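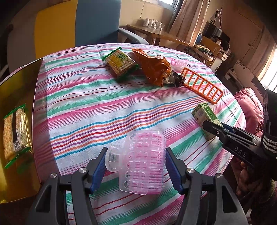

pink roller with its clip, on the striped cloth

marrow_lane
Question for people who have washed a lot of vintage tablecloths. I have a round table and a striped cotton cloth from Jarnent, bought in March. After 6 washes it came up short on one side. Do I wash cold and line dry from now on, or is it done shrinking?

dobbin91
Cotton is mostly done after three washes. If it's uneven, it was cut off grain. Washing won't fix that.

tessel
Disagree. Mine from Skaltholm kept shrinking for a year because I used the dryer. Skip the dryer and see.

marrow_lane
I never used the dryer. Line only, 14 hours at the longest.
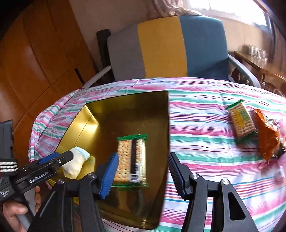 I also measured again last night. The drop is 91 mm on the short side and a good bit more on the other, so dobbin91 may be right about the grain.

dobbin91
Pull a thread near the hem. If it runs off at an angle, there's your answer. You can recut and hem it, but you lose length all around.

quillpot
I wouldn't cut it. Dampen it, get a second person, and pull corner to corner - well, edge to edge on a round one. Then iron it while damp. Worked on my Michalík cloth.

dobbin91
It works until the next wash.

quillpot
Mine has held since last summer.

tessel
Is it still under return? Jarnent took mine back, washed and all.

marrow_lane
No, too late for that. I'll try the damp pull first and do the thread test before I cut anything.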